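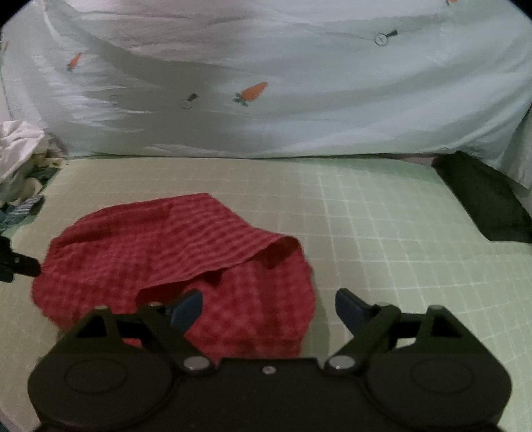 *By Anastasia Economou. Reviewed for the Greltcombe Encyclopedia of Local Trades by Apostolos Sarantis. Filed under: Laundries; Machinery; Work, changes in.*

The **Pikholm folding room** is the finishing department of the Pikholm Laundry in Greltcombe, where clean household linen is sorted, folded and stacked for return to customers. It is known in the trade mainly for its long and partial conversion to automatic folding. Washing and drying at Pikholm were mechanized generations ago without much comment. Folding stayed a hand job until the arrival of the Amo, a two-armed folding machine that is taught by example and has been learning ever since, at its own pace.

## Background

Before the Amo, the folding room employed 14 people on two shifts. Work was paid by the hour, with a small bonus for bed linen that everyone agreed was too small. Flat sheets went through an ironing line and came out more or less obedient. Everything else was done at the tables: dish towels, napkins, pillowcases, children's bedding, and the fitted sheet, which the Pikholm training booklet covers in a single sentence ("Ask Kalliopi").

Kalliopi Antoniadis had been folding at the laundry for 35 years when the first machine was delivered. Her method for a square towel takes four movements and is still the house standard. She has described it in print as "picking it up and folding it," a definition that engineers found difficult to work from.

## Introduction of the Amo

The machine was bought under the management of Sotiris Alexiou, who had seen one at a trade show fold the same gray towel all afternoon. It was installed in August, the hottest month in the folding room and the quietest for orders. The supplier, Athanasiadis, provided the arms, the control cabinet and a two-day course. The laundry was expected to provide the towels and the knowledge.

The early weeks are remembered without affection. Customers' laundry does not arrive flat, gray or one at a time. It comes out of the dryer in heaps, with stripes tangled up in patterns and something white on top of both. The Amo handled a crumpled cloth by lifting it, considering it, and putting it down again in a different crumple. Staff on the evening shift took to calling this "airing."

## Teaching by hand

The solution offered by Athanasiadis was to have the folders teach the machine themselves, using a hand-held gripper. The tool has two linked jaws ending in dark blue finger pads, and a camera that looks out over them at the work. The person holding it does the job with two fingertips in place of ten, and the recording is later used to train the arms. Practice pieces are worked on a pale green cutting mat with a printed grid, and the red checkered cloths became the standard first lesson.

A cloth bunched into a mound, with one hemmed border flopped across the middle, is regarded at Pikholm as a fair test. A folder sees at once which edge to take. With the gripper she has to open the jaws, choose the edge on purpose, and approach it as though it might bolt. Antoniadis compared the experience to eating soup with a clothespin. She was also the best at it by some distance.

In its first season the project recorded 2,014 usable folds. The figure for unusable folds was kept on a separate sheet, and the sheet was folded.

Several habits of the trade came to light in this way. Experienced folders shake a cloth once before laying it down, which the gripper does badly. They find the hem by touch, often while looking at something else, usually the clock. They also smooth the finished stack with a flat palm, a movement with no effect that anyone could measure. It was dropped from the recordings and then put back in after a complaint from the floor that the stacks "looked cold."

## Printed bedding

Patterned sheets were a problem of their own. A child's sheet scattered with orange carrots, some colored in and some only outlined, gives the eye a great deal to look at and very little information about where the corners are. The people at the tables had never looked at the carrots in their lives. The Amo could look at nothing else, and for a while it treated the boldest vegetable on any sheet as the place to start.

More recordings with printed cloth improved matters. The machine now manages most small printed pieces. Full sheets are still done by two people walking toward each other, as before.

## Effects on the work

No folder was dismissed when the Amo came in, a point Alexiou made at every opportunity, and somewhat less often after three people retired and were not replaced. The remaining staff found their day rearranged. The plain towels, which used to be the restful part, went to the machine. What was left for people was the difficult part, all day long.

This was the main grievance of the first year and the one least foreseen by management. Towels had been where folders talked, rested their shoulders and planned dinner. Apostolos Fragkou, then the shift representative, argued that the laundry had automated the coffee break. The agreement that followed gives each folder one hour of towels per shift, whether or not the Amo is running. It is believed to be the only clause of its kind in Greltcombe.

Two new jobs were created. The *demonstrator* records folds with the hand gripper and is paid above the table rate. The *untangler* stands near the machine and feeds it one piece at a time, a task that was described in the original sales material as automatic. Both jobs rotate. Wrist strain from the gripper was reported early on, and demonstrators now stop after 80 folds in a session.

Opinion remains mixed. Younger staff tend to like the demonstrator's post, with its chair and its better light. Some older folders have pointed out that they were paid once for teaching the machine something it will go on doing for as long as it is plugged in. A proposal to pay them a share for each recorded fold still in use has been under review for some time, and is brought out at meetings whenever the weather has been exhausted as a topic.

## Current state

The Amo folds about a third of Pikholm's small flat pieces. It is slower than a person, does not tire, and stops completely for socks. Fitted sheets have not been attempted. The training booklet has been revised to cover the new equipment, and the sentence on fitted sheets was kept as it stood.

## See also

- Ironing line
- Greltcombe laundries, list of
- Towel clause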